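A bigger intake for Clirnbridge's part-time course

When Clirnbridge College opened its part-time nursing degree, the first group had 24 students and was taught in a borrowed seminar room. This autumn 74 people started the course, and the college has moved it into the Ogunleye Building, next to the library.

Most of the new students already work in care homes or on hospital wards. They study on two evenings a week and every other Saturday, and finish in five years instead of three. Fees are paid by the term, and many employers cover part of the cost.

The college had 575 applications for this year's places, its highest number so far. Staff put the rise down to a change in the entry rules, which now accept work experience in place of one A-level. 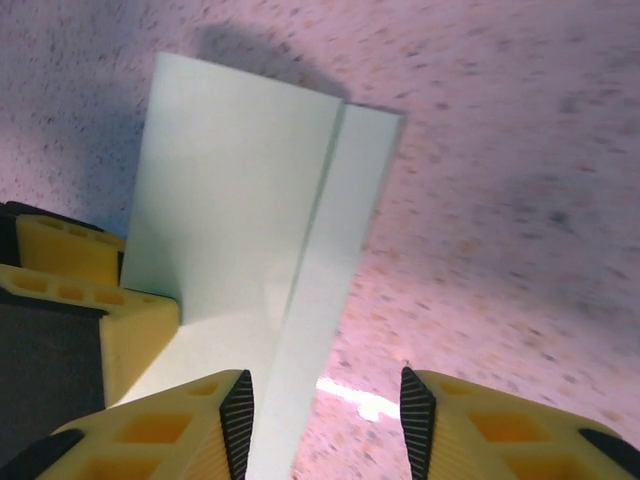
Placements closer to home

Travel was the main complaint in last year's student survey. Some students were spending about 2 hours getting to a placement before a full shift. The college has since signed agreements with clinics in Okier and along the coast, and students can now list three preferred areas when they enrol.

Placement hours are logged through Ziltex, the system already used on the full-time degree. Mentors sign them off at the end of each week.

Applications for the next intake open in November. An evening for applicants will be held in the Ogunleye Building at 6.30pm, with tours of the practice ward beforehand.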